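Famleyについて

Famley(ファムレイ)は、小さなものを袋に詰めて貸し出す会社です。もう少し立派な言い方も検討しました。「遊びの循環をデザインする」という案は会議で最後まで残りましたが、代表のMarta Stetsiukが「で、何をしている会社なの」と聞き、自分の会社の代表にそれを聞かれた時点で廃案になりました。

貸し出し先は保育園、児童館、歯科医院の待合室、それから雨の日が続くと急に連絡が増えるキャンプ場です。ボール、積み木、お手玉、ままごとの果物、用途を聞かれると少し困る木の輪。そういうものを組み合わせ、透明な袋に入れて送り、戻ってきたら中身を確かめ、洗い、乾かし、また袋に入れます。創業以来この繰り返しで、業務フロー図を描くと見事な円になります。銀行の方に見せたところ、「入口はどこですか」と言われました。

現在お取引のある施設は600か所です。ありがたいことに、そのほとんどが袋を返してくださいます。

会社の始まり

最初の事務所はBrunemskaという建物の一階にありました。以前は乾物屋だったそうで、入居した年の梅雨には、壁から昆布の匂いがしました。届けたお手玉について「おいしそうな匂いがする」という感想をいただいたのもこの年です。お客様の声としてどこに分類するか、いまだに決まっていません。

当時のMartaは、別の会社で文房具の在庫管理をしていました。勤め先の託児室に、おもちゃの入った大きな木箱がひとつあり、夕方になると全部の遊具がそこへ投げ込まれ、翌朝また全部が床に出てくる。片づけというより、夜のあいだだけ場所を移しているようなものでした。箱の底には片方だけの人形の靴、パズルの角、どこにもはまらない緑の歯車が沈んでいて、年に一度、誰かが箱をひっくり返してはため息をつき、元に戻していたそうです。

Martaはその中身を家にあった食品用の保存袋に分けました。一袋に一つの遊び。外から見えるので、開けなくても何が入っているか分かる。創業の発明といえばこれだけで、特許の相談に行ったら、お茶を出していただいて帰ってきました。

袋の中身

いちばん長く続いているセットは「Edel」といいます。ボールが主役の、遊び方の説明がほとんどいらないセットです。説明書は一応付けています。「転がす。拾う。」と書いてあり、裏面は白紙です。ある園の先生から「裏面が印刷漏れのようです」とご連絡をいただき、次の版から裏面に「裏面」と印刷しました。

ボールの色は黄色とオレンジを定番にしています。赤と青も試しましたが、どちらが強いかで揉める園が続出しました。黄色とオレンジだと、なぜか揉めません。似た色どうしだと派閥が作りにくいのだろうというのが社内の見解で、学術的な裏づけはまったくありません。

黄色いほうは、袋の膜ごしに見ると少しくすみます。オレンジのほうは堂々としたものです。

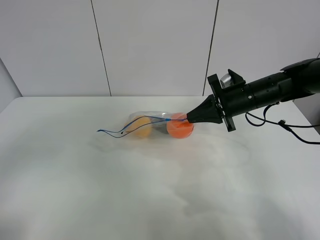
袋へのこだわり(長くなります)

このページを社員に読ませたところ、「袋の話が長い」という指摘が複数ありました。袋の会社なので、残します。

当社が袋に求めることは、まず透明であること。次に、口がきちんと閉まること。それから、閉まっているかどうかが離れた場所からでも分かることです。三つ目が意外に難しく、透明な袋に透明なチャックが付いていると、閉めたつもりの袋と閉まった袋は双子のようにそっくりです。違いが判明するのは、たいてい持ち上げたあとです。

以前使っていた袋は、まさにその双子でした。ある朝、階段の上で段ボールの底が抜け、閉めたつもりの袋が一斉に本性を現しました。ボールはBrunemskaの階段を順番に下りていき、一部は開いていた扉から通りに出て、向かいの理髪店の方が親切に止めてくださいました。理髪店には翌週お菓子を持って行きました。その後もお付き合いは続いていて、社員の半分はそこで髪を切っています。

階段の件のあと、チャックに色の付いた袋を探しました。取り寄せた見本は19種類です。開け閉めし、逆さにし、冷蔵庫にも入れました(冷蔵庫に入れた理由は記録に残っていません)。見本のひとつは閉まりが良すぎて、大人が二人がかりで開けました。安全性の項目は満点でしたが、遊べませんでした。

結局、青いチャックに、つまみが付いたものに落ち着きました。指でなぞって閉める型だと端の少しが残りやすく、その少しからビー玉は出ていきます。つまみを端まで動かす型は、途中で止まっていれば途中に見えます。地味ですが、階段を知る者にとっては大きな進歩でした。

不採用になった見本は、いまも社内のあちこちで使われています。経理の領収書、来客用の紅茶、誰のものか分からないネジ。領収書は全部外から読めるので、誰がどこで何を食べたかも読めます。経費の使い方が少し上品になりました。

机について

作業に使う机は白です。木目の机も使っていましたが、ままごとの栗を置くと、栗が帰ってこなくなります。白い天板にしてからは、置いたものが置いたとおりに見えるようになり、同時に、こぼしたコーヒーもこぼしたとおりに見えるようになりました。机での飲食は、このとき自然に禁止になりました。規則として書いたことは一度もありません。

黄色いものは白い机によく映えます。午後三時ごろ、机の隅に丸い黄色を見かけると、社員の誰かがレモンティーの話を始めます。給湯室には紅茶の葉がほぼ常にあり、レモンはほぼ常にありません。 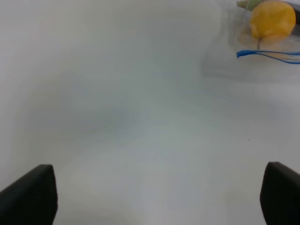
会社案内 第17号

第17号からお読みの方へ。この会社案内は、内容が変わるたびに号を改めています。第16号との主な違いは、冷蔵庫の話が増えたことと、「業界をリードする」という表現を削ったことです。どの業界か、という質問に社内で答えが揃わなかったためです。第15号にあった社員全員の似顔絵は、本人たちの希望により掲載を終了しました。

戻ってきた袋のこと

袋は貸し出したときと同じ姿では戻りません。増えて戻ることもあります。どんぐり、折り紙の手裏剣、乳歯(ご家庭にお返ししました)、隣の児童館のミニカー、「またきてね」と書かれた手紙。手紙は宛先がボールになっているので、扱いに迷いましたが、掲示板に貼ってあります。ボールたちが読んだかどうかは確認していません。

減って戻るときは、お電話を差し上げます。責める電話ではありませんので、受話器の向こうで静かにならないでください。こちらは、ソファの下、ピアノの後ろ、園長先生の長靴の中、の順にお尋ねするだけです。長靴は冗談で入れた項目でしたが、実績があります。

戻った袋の中身は、出す前に袋を逆さにして眺めるのが習慣になっています。底に寄っていたものが動き、隅に隠れていた紙切れや砂が見えるからです。逆さにするのはチャックを閉めてからです。この一文は当初ありませんでしたが、入社初日の人のために加えました。

膜ごしの黄色とオレンジを長く見ていると、果物に見えてきます。この症状は入社三か月ほどで出て、その後も治りません。青果売り場で、みかんのチャックを探した社員がいます。

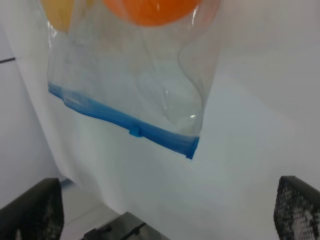

もうひとつのセット「Filip」

Edelが動くものの袋だとすれば、Filipは動かないものの袋です。積み木、木の輪、平たい石に似せた布の石。雨の日や、お昼寝の前や、待合室で前の方の治療が長引いているときに向いています。歯科医院からのご注文は、ほぼすべてFilipです。以前Edelをお届けしたところ、診察室にオレンジのボールが転がり込み、先生が手を止めてしまったとのことでした。患者様はたいへん喜ばれたそうです。

名前の由来をよく聞かれます。Edelは、最初のお客様が飼っていた犬の名前です。Filipは、その次のお客様が「では、うちの猫も」とおっしゃったので、そうなりました。三つ目のセットがなかなか出ない理由はここにあります。三番目のお客様は、亀を飼っておられます。名前が長いのです。

亀の名前は袋のラベルに収まりません。書体を細くする案、二行に分ける案、亀に愛称を付けていただく案を検討しており、三番目の案については飼い主様からお返事を待っています。

ご利用の流れ

お問い合わせをいただくと、まず人数と年齢、それから床の種類を伺います。床の質問に驚かれる方が多いのですが、板張りの広い部屋でEdelを使うと、想像の三倍は転がります。畳のお部屋なら安心です。坂の途中にある園の方は、坂の向きも教えてください。

内容が決まりましたら、袋に詰め、ラベルを付け、箱に入れてお送りします。一日にお作りできるのは最大200袋です。12月はクリスマス会のご注文が重なるため、お早めにご相談ください。「お早め」がいつかと聞かれることがありますが、秋のうちと思っていただければ確実です。12月に入ってからのご相談にも応じますが、声が少し疲れています。

貸し出し期間はひと月から。延長は電話一本で結構です。延長の理由は伺いません。「子どもではなく職員が手放さない」という告白も、伺わずとも届いています。

返却の際は、袋のチャックを端まで閉めてください。チャックの話はもう十分だと思われるかもしれませんが、あの階段はまだあります。

一緒に働く方へ

特別な資格は必要ありません。向いているのは、閉まっている瓶の蓋をもう一度確かめる方、引き出しの中で電池の向きを揃えたことのある方です。ただし、来客の鞄の中身まで揃えようとする方は、面接の段階でご相談します。

面接ではお茶をお出しし、袋をひとつお渡しします。試験だと思って緊張される方がいますが、本当にただ渡しているだけです。とはいえ、つい端までつまみを動かしてしまった方のことは、みんなよく覚えています。

服装は自由です。ポケットの深い服は、終業後にもう一度ポケットを見てから帰ってください。洗濯機からお手玉が出てきたというご家族の電話は、会社としても対応に困ります。

代表より

Marta Stetsiukです。代表の挨拶は短いほうがよいと聞いたので、短くします。

子どものころ、私の部屋はひどく散らかっていて、母は「足の踏み場をひとつ残しておきなさい」とだけ言っていました。私はいまでも整理整頓が得意ではありません。自宅の机をご覧になった取引先の方が、契約書を読み直しておられました。得意な人が始めていたら、この会社には袋など必要なかったと思います。

見学は歓迎しております。午前中は洗い物の音がしますので、静かなお話は午後がおすすめです。レモンをお持ちいただけると紅茶が完成します。

お問い合わせ:お問い合わせフォームまたはお電話にて(受付は午後5時まで) | © Famley 無断転載を禁じます | ページの先頭へ戻る

当サイトでは、表示の改善のためにCookieを使用しています。閲覧を続けると、Cookieの使用に同意したものとみなされます。 同意する 設定を変更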